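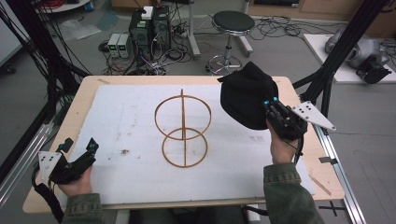

My sister-in-law maintains that a stand like this is more trouble than it's worth, that the cloths always end up in a heap at the bottom, and that a nail in the wall did her mother perfectly well for years. I have heard her out, more than once, over coffee, and I still love mine!

It's a simple thing, two rings of thin wood, one over the other, with a rod running up through the middle of both and poking out a little at the top. The color is a warm coppery brown that looks lovely next to the light wood of the table. I have the big white foam board down underneath, and yes, it has picked up its smudges by now, as work boards do.

I found the stand at the Sendham flea market one Sunday in November, at the far end of the second row, under a lampshade and a box of doorknobs. The seller wanted 9 dollars and I gave him 9 dollars - I'm hopeless at haggling and I was cold. He told me it came out of a shop in Stasberg that closed down, where it held ribbon, or possibly scarves (he changed his mind halfway through the story, and I didn't like to press him).

A few notes, for those of you who wrote in after the last gallery:

The cloths I use on it are plain cotton, from Koubek, sold in packs of five. The black ones are my favorites for drying and dusting because they don't show every little thing, though they do show lint, so keep them away from the towels in the wash.

Drape each one loosely over the upper ring and let it fall. If it comes to you all crumpled, give it a good shake first. I keep the lower ring for the small stuff, the polishing rags and the odd bit of string.

The wood gets a wipe of Priredar oil in spring and again before the holidays, and I leave it overnight with the window open a crack. One 17-ounce bottle has lasted me ages, and I've used it on the bread board and two chair legs as well.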